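Flikik has fingers that agree with each other

I promised in January that I would stop writing about the gripper until it could close without making the noise. It still makes the noise, but it's a smaller noise, and I have decided that counts.

For anyone who skipped the last few posts (my sister, my dentist, most of the workshop), Flikik is the two-finger gripper I've been building to hold in the hand now and bolt to an arm later. "Later" has been on the whiteboard so long it has faded into the whiteboard.
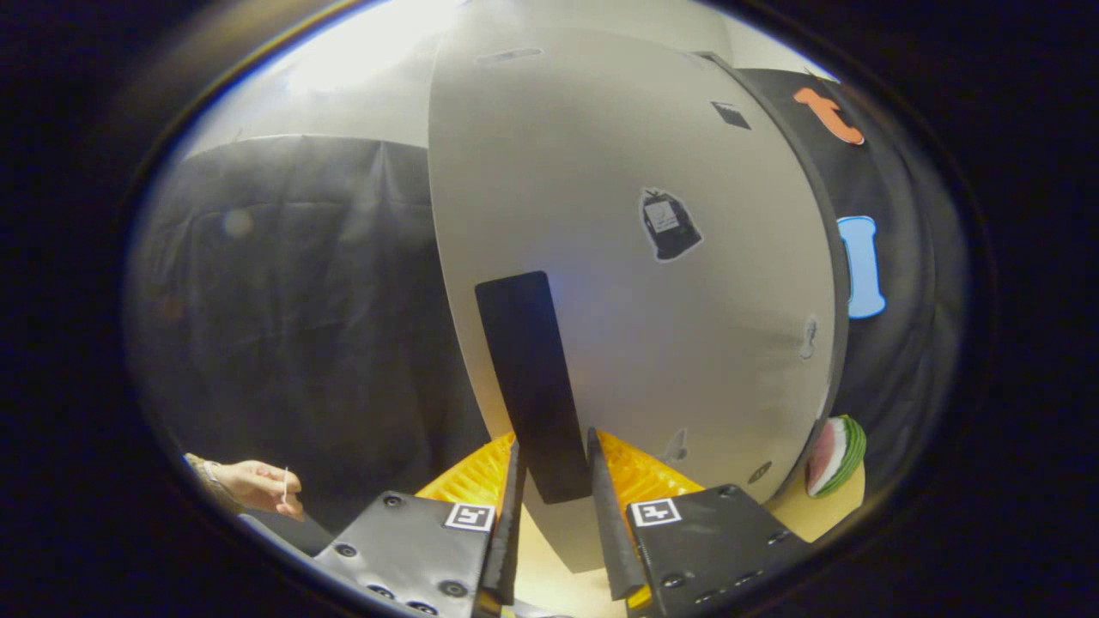
Flikik in front of the big curved panel, in both shots. 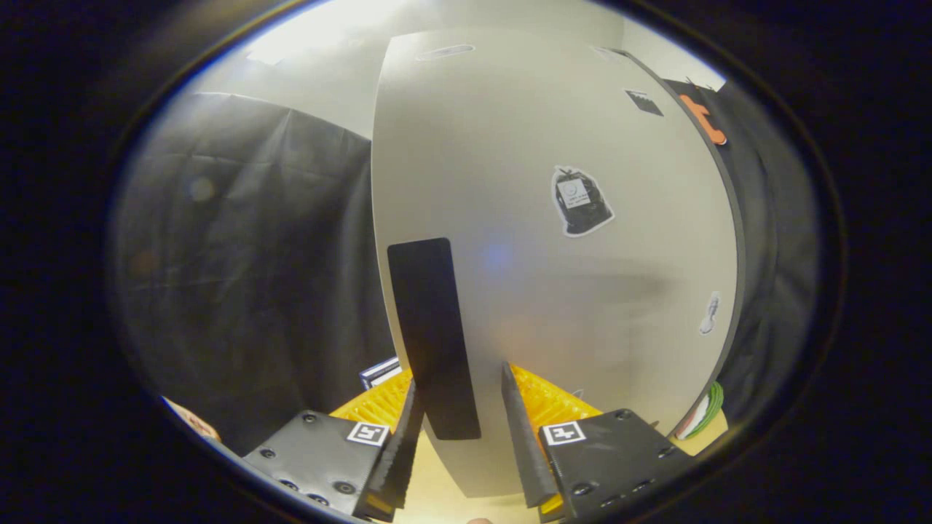
Gheorghița Surdu
Builds grippers at Skurnau, fixes the door there when asked

The fingers are version 5. Version 4 had a left finger and a right finger that were supposed to be mirror images, and they were, if you allow for the kind of mirror you find at a carnival. I had flipped the part in the software and then, late at night, flipped it again to be sure. They met at the bottom and waved at each other at the top. Kamil Štěpánek looked at them for a long while and asked if I was planning to pick up wedges.

So I redrew the whole thing from the screw holes out, which took one evening, after putting it off for most of the winter. The pads are tall and narrow, and they stand on the angled plates where the screws are easy to reach with a normal driver. On the old one you had to take out the left finger to get to the screw that held the left finger. I was proud of that design at the time.

The yellow parts stayed. I would love to say the color was a choice. The spool was half price from Vallosetti and I bought two of them, so everything I make this year is going to be yellow, including the soap dish. I did learn to slow the printer down for the ribs.

Then the markers. Each plate carries one of the black-and-white squares, so the software can work out how far apart the fingers are from the camera picture alone. My first pair went on with glue stick and came off with humidity. The second pair I stuck on beautifully flat, very square, and both with the same pattern, so according to my laptop there was one finger and it was teleporting. Cost me a Saturday's worth of swearing, spread over several evenings. If your numbers jump between two values, go and look at your printouts before you rewrite the filter. I rewrote the filter. It's a very nice filter.

Next is the wear test. The plan says 2,000 open-and-close cycles, done by hand, by me, with a counter app and a podcast. I got to 76 before the right pad started creeping on its screw. Thread lock is on order from Sârbu, the hardware place by the bus station, who will call when it arrives and will call during dinner. Kamil thinks 1,000 cycles would be plenty and that I picked the bigger number to feel something. He's probably right, but I've already written it down in pen.

If anyone has a quiet spring to recommend, the comments are open. The one in there now is the noise.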